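The Manual for Ekura

Seo-ah Min had been writing the manual for two years, and in the evening of 16th January she came to the chapter which she did not want to write.

The software was called Ekura. It was a server program, old and quite strong, and it moved messages from one place to another place for shops, libraries and one railway. She had not made it. It was made by people at Lightfoot, and most of them had gone to other work. What remained was the program, a mailing list, and Seo-ah, who answered the mailing list.

In August she had signed a contract with a small publisher in Brekdale. They wanted a handbook for administrators, with recipes, each recipe short enough to read while something was broken. She liked this idea very much. She had been a person with something broken many times, at night, with a cold tea, and she knew what she had wanted then. She had wanted somebody to speak slowly to her.

So she wrote slowly. She wrote how to install, how to change the port, how to read the log. She wrote a whole chapter on the connection pool, and tested it on the little machine under her desk, which was named Hostosik after a word her nephew used to say when he was small and which had never had any meaning. Hostosik was noisy and she put a folded towel below it.

Now there was only chapter 5, "Shutting Down Cleanly".
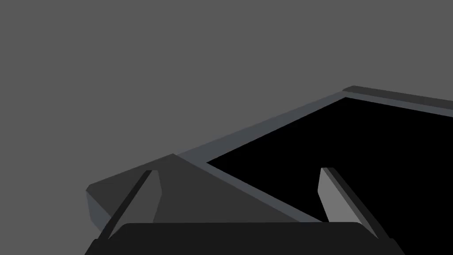
The difficulty was that Ekura did not shut down cleanly. Everybody on the mailing list knew this. You gave the stop command, the program said goodbye in the log, and then it stayed. Sometimes it stayed for one minute and sometimes until morning. People killed it by force and then they wrote to Seo-ah to ask if that was allowed, and she always wrote back that it was allowed.

She could not put this in a book. Or she could, but she would be ashamed.

She opened the source code. It was not her habit. She had a kind of shyness before it, as one has in the kitchen of another family. The file for the shutdown had more than 3,000 lines, and the comments in it were written by a person who signed only with the letter T. The first ones were cheerful. "Close the listeners first, they are like children, they do not want to go to bed." Further down they became shorter. At line 333 there was a wait, and next to the wait T had written: "Give it time."

She read the lines before and the lines after. The program was waiting for one last worker to report that it had finished. But the worker had been removed in some older version, she could see the place where it used to be started, and the start was gone. So the program stopped everything, put out all its lights, and then it sat and waited for a worker who did not exist any more. After some time another part, which knew nothing of the matter, became full and fell over, and this was what people took for the end.

Seo-ah went to make tea. From the window of the kitchen she could see the car park and the bakery with its shutter down. She thought about T, who had perhaps a garden now. She thought that she could delete the wait in less time than the water needed to boil.

When she came back she did it. It was one line, and one more line for the variable. She built the program, which took longer, and started it on Hostosik. She sent it 50 messages and gave the stop command.

It said goodbye in the log and the prompt came back at once. It was so quick that she was a little offended.

She tried again with messages still on their way, and again with the disk almost full. Each time it went. Below the desk the fan became slower and the room was more silent than she was used to.

She wrote to the mailing list with the change attached. She explained the worker and the wait, and she asked that somebody should look at it with fresh eyes, for she was only the writer of the documentation. Then she opened chapter 5 again and removed the long apology which she had started there in autumn. What remained was very short:

"To stop Ekura, give the stop command. The program will finish its open work and close."

It looked too thin for a chapter. The publisher would surely complain. She put the cursor after the last word and considered for a while, and then she added the comment about the listeners and the children, with the letter T under it, and saved the file.

There was already one answer on the list. It came from an address she did not know, and it asked on which line the wait had been.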